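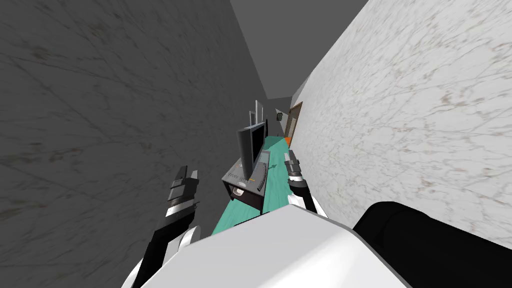 Section 4. Sealing and caring for marble walls, floors and worktops

This section covers the first sealing of new marble after the grout has cured, and the routine care that follows. It applies to polished and honed marble in kitchens, passages and bathrooms. It does not apply to limestone, slate or engineered stone, which are dealt with in Section 6.

Read the whole section before opening the sealer. Once a coat is on the stone you have 11 minutes before the surplus must be wiped away, and there is no time to stop and look things up.

4.1 What you will need

Reltemis stone sealer, one tin
Antunes neutral cleaner
Two flat mops, one kept for clean water only
Lint-free cloths, at least six
A short-pile applicator pad
Low-tack tape
Nitrile gloves and eye protection
A stiff brush (nylon, never wire)

Each tin carries a batch number on the base. Write it in the record at the back of this guide. If you need a second tin, try to buy one from the same batch.

4.2 Before you start

1. Leave newly laid marble for 18 days after grouting. Dark grout may need longer in an unheated room.

2. Remove any paper, card or sheeting from the floor. Moisture trapped underneath leaves patches that can take weeks to fade.

3. Sweep, then vacuum with the brush head fitted. Go along the skirting line and into the corners, where grit collects.

4. Wipe the walls from top to bottom with a dry cloth.

5. Look along the surface at a low angle with a lamp behind it. Grout haze shows as a dull film. If you find any, clean it off as described in 4.3 before going further.

Caution: Do not use vinegar, lemon juice, descaler or any bathroom cleaner with acid in it. Marble is etched on contact and the mark cannot be washed out. It has to be repolished.

4.3 Cleaning

1. Mix one capful of Antunes cleaner in a bucket of lukewarm water.

2. Mop a small area at a time, working back towards the door.

3. Loosen stubborn haze with the nylon brush. Use light strokes along the grout line.

4. Rinse with clean water and the second mop. Change the water as soon as it turns cloudy.

5. Dry with a cloth and leave overnight with a window open.

Note: Walls next to a worktop often carry a thin film of cooking grease, even in a kitchen that has only been in use for a few days. Clean them twice.
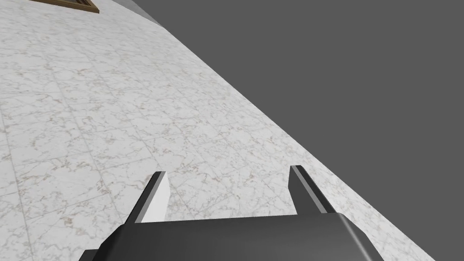
Fig. 4.2 White marble-patterned floor.

4.4 Test patch

Light and dark marble do not take sealer in the same way. Light stone may yellow slightly if the coat is too heavy. Dark stone may deepen in colour, and this does not go back. Where both are used in one room, test each of them separately.

1. Choose a spot that will be out of sight, such as behind a door or under a plinth.

2. Mark out a square with tape.

3. Apply a thin coat, leave it for 11 minutes and buff it off.

4. Check the colour the next morning in daylight.

5. Put a few drops of water on the patch. If they stay as beads, one coat is enough. If the stone darkens under them, plan for two.

4.5 Applying the sealer

The room should be between 10 and 25 degrees. Switch off underfloor heating the day before. Keep children and pets out until the last coat is dry.

1. Tape over wood, metal trim and painted edges.

2. Shake the tin and pour a little sealer into a tray. Do not pour it straight on to the stone.

3. Start with the walls. Work upwards from the bottom so that runs fall on stone that is already wet.

4. Do one or two tiles at a time, taking the pad right across the joints. Grout takes up more sealer than the marble and may need a second pass.

5. Wipe off the surplus with a clean cloth, then buff with a fresh one. Turn the cloth often.

6. Move on to the floor. Begin at the far end of the room and finish at the door. 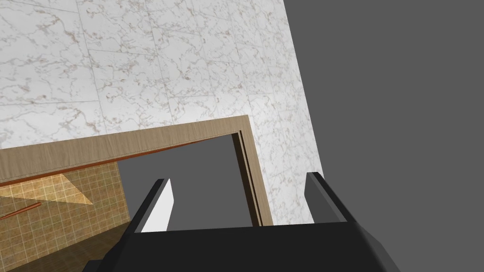
If you have to stop part way, stop at a joint. A coat that ends in the middle of a tile leaves a line, and the line will show again each time the floor is washed. When you come back to it, overlap the joint by a finger's width and buff straight away.

7. Leave for four hours before a second coat, if the test patch called for one.

8. Peel off the tape while the edge is still slightly soft.

Caution: Cloths soaked in sealer can heat up on their own. Lay them flat outdoors to dry before putting them in the bin. Do not leave them in a heap.

4.6 After sealing

Light foot traffic is fine the next day - socks or soft shoes only. Wait three days before moving furniture back, and fit felt pads to the legs. Keep water off the surface for the same length of time. Rugs should stay off for a fortnight.

Sticky patches mean that sealer was left on too long. Dampen a cloth with fresh sealer, rub the patch until it loosens, and buff dry at once. If that fails, use Golgate remover and seal the tile again.

4.7 Routine care

Weekly: sweep and damp mop with neutral cleaner.
Monthly: check the joints near sinks and outside doors.
Yearly, in February or when the heating is next off: repeat the water drop test and reseal if needed.

Spills of wine, coffee, oil or fruit juice should be blotted, not wiped. For oil that has soaked in, use the poultice in Section 7.

Replacement applicator pads are sold under part number 321 from the Clistham trade counter.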